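# About Treswood

Treswood is a small language school in Prellemach. We teach English to adults who came to live here from other countries, and we started with one class of 6 students in a borrowed room.

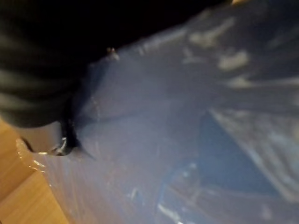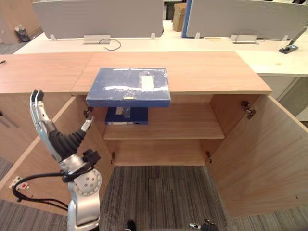 The school was founded by Wiebke Ruppert and Anneliese Albers. Both of them learned English as grown women, so they know very well how it feels to stand at a counter and search for a word. Last year 375 learners were enrolled with us, the oldest of them 81.

Our lessons are held in the morning from 9:30 and again in the evening. We have three levels. Timo Brinkmann is teaching the beginners, and he speaks slowly — also in the break. Bernd Oltmanns prepares the learners for the citizenship interview.

We do not give marks. Each learner keeps a notebook, and the teacher writes in it every second week what is going better and what should be practised at home.

New groups begin in March. For a place, please write to Edeltraud Hinrichs at the office or come by before the evening class. The first lesson is free of charge, and you may bring a neighbour.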